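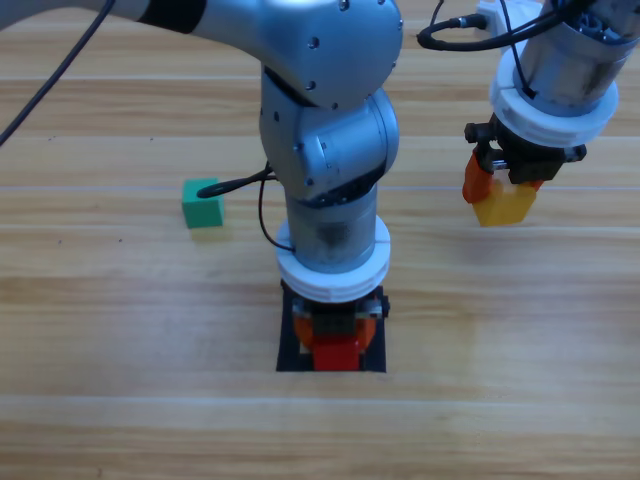
Looking after painted wooden blocks and the table they live on

Painted blocks get knocked together, dropped and scraped along table tops, and the paint takes most of the punishment. A set will last for years with a bit of care. These notes cover cleaning, touching up and storing small painted cubes, and keeping the table under them in good order.

Cleaning

Use a cloth wrung out in warm water with a drop of washing-up liquid. Wipe each face, then go over it again with a clean damp cloth and dry it straight away. Do not leave blocks to soak. Water gets in at the chips, the grain swells and the paint lifts from the edge of the chip outwards.

Crayon comes off with a little bicarbonate of soda on a damp finger. Rub lightly or you will dull the paint.

Stand the clean blocks on a rack or an old towel, with a gap between them, and leave them overnight. Keep them off the radiator.

Checking for wear

Edges and corners go first. Turn each block under a good light and run a thumb along every edge. Small pale scuffs, like those on the red cube below, need no more than a wipe. If the paint flakes when you press it with a fingernail, put the block aside for sanding. With old paint of unknown make, don't sand it at all until you have tested it for lead.

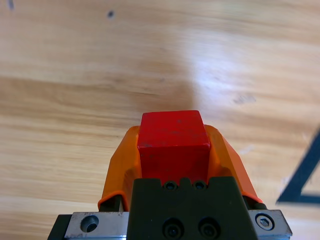

Touching up chips

1. Sand the chip and a narrow margin round it with 240 grit paper or finer. Wrap the paper round a cork so the face stays flat.

2. Wipe off the dust and let the wood dry.

3. Put on a thin coat of water-based paint sold as safe for toys. Use a small flat brush and work from the middle of the face towards the edge.

4. Leave it for as long as the tin says, then add a second coat. Two thin coats wear better than one thick one.

5. Wait 5 days before the block goes back into use. The paint feels dry much sooner but still marks easily.

Matching an old colour is hard. Reds and yellows are the worst, and it is often quicker to repaint the whole face.

Sorting and storing

A shallow tray does less harm than a deep box, where everything lands on everything else. For working at the table, a thin square frame laid flat will hold a few blocks together in one spot. Green, yellow and red can share it happily enough.

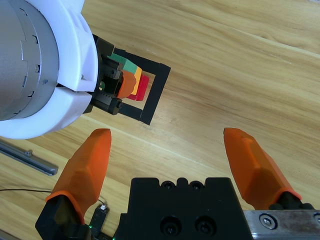 Photo: Kai-wen Cheng

Put felt under any tray with metal corners. On a wooden table, lift blocks and frames when you move them, as grit trapped underneath leaves fine scratches along the grain. Brush the top down first, then wipe with a barely damp cloth, following the grain.

Dark rings and dull patches on an oiled table can be rubbed with fine wire wool and a little more of the same oil. Lay used oily rags out flat outdoors to dry before they go in the bin. On a varnished top, leave the wire wool in the drawer and use a soft cloth with furniture polish.

Last updated 2026-03-12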